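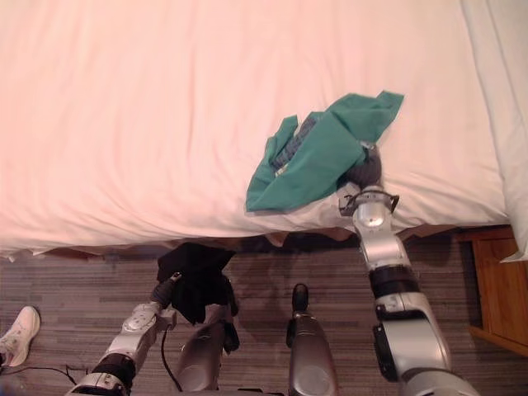 Tarun Kushwaha wrote to us in March to say that he'd slept better in our attic room than he had in years, and would we please, please open a few more like it. He added that the walk up from Fendville harbour had nearly finished him off and that the soup at the end of it was worth every step.

Well, Tarun, we've done it! I'm very happy to announce that Urkeck, our little guest house on the hill above Fendville, is opening a second building. It's the old Sutherland bakery at the bottom of our lane, it has been shut up for as long as I've lived in the village, and from July 12, 2019 you can book a night in it.

I should say at the start that I'm not a press person. My sister used to write these for us and she has gone off to have a baby, so you've got me, sitting at the kitchen table with a cold cup of tea and a list of things I was told not to forget. First on the list is the price, so: a night for two, with breakfast, is 222 pounds in the bakery flat and a good deal less in the smaller rooms upstairs. The flat has its own front door and a bath you can lie down in properly. The smaller rooms share a landing and a very good view of the sheep.

The Sutherlands baked in that building for four generations (the last of them still lives two doors up and has been in most mornings to tell our builder where the damp comes from – he has been right every time). We've kept the oven. It doesn't work any more, and the man who came to look at it laughed for quite a while, but it takes up one whole wall of the breakfast room and I couldn't bear to see it go. The iron door has been cleaned and blacked and you can sit with your back to it while you have your eggs.

Bread will come from Primmont, over the valley, where there's a young baker who learned on an oven a lot like ours. She'll be sending over a brown loaf and a white one every morning, plus a seeded thing at weekends that I've been eating far too much of. Guests can order a loaf to take home if they tell us by teatime the day before.

Now, the work itself. We bought the place with a loan and our own savings, and we were also given 4,000 pounds from the Fendville village fund towards the shop front, which had to be put back the way it looked in the old photographs. That meant new glazing bars, a proper painted sign and a lot of arguing about green. We had tester pots all over the wall for most of the winter and people would stop on their way to the bus and vote. The one that won is darker than I wanted. I've come round to it.

Upstairs was harder. The floor of the old flour store sloped so badly that a marble put down by the door would roll to the window and keep going, so that had to come up and go down again level. The stairs are steep and I'm afraid they're staying steep, so if you have trouble with stairs please ask for the flat, where everything is on the ground floor and the bathroom door is wide enough for a wheelchair. There's a ramp from the lane as well, and you can park right beside it.

Because Tarun isn't the only one who has written about sleep, a word on beds. We've used the same mattresses as in the main house, firm but not church-pew firm, and you can have blankets in place of a duvet if you ask when you book. Spare pillows live in the cupboard on the landing. Help yourself. The lane is very quiet at night apart from an owl, and I've had 2 complaints about the owl, both from the same gentleman.

Dogs are welcome in the flat but not upstairs. Children are welcome everywhere. Breakfast runs until ten, later if you're nice to whoever is cooking, and supper is still served up at the main house for anybody who wants it, soup included.

We're holding an open afternoon at the bakery on the day we open, from two until five, and anyone from Fendville, Primmont or further off can come and have a nose about. There'll be tea, there'll be far too much seeded loaf, and the oldest Sutherland has promised to say a few words if he's given a chair. Reporters and photographers are welcome to come at noon, before it gets busy, and I'll gladly walk you round. Please ring first so I can move the van.

Bookings are open now by phone or through the form on our website.

Search this site Enter keywords Go

Contact us | © Urkeck Guest House, Fendville | Back to top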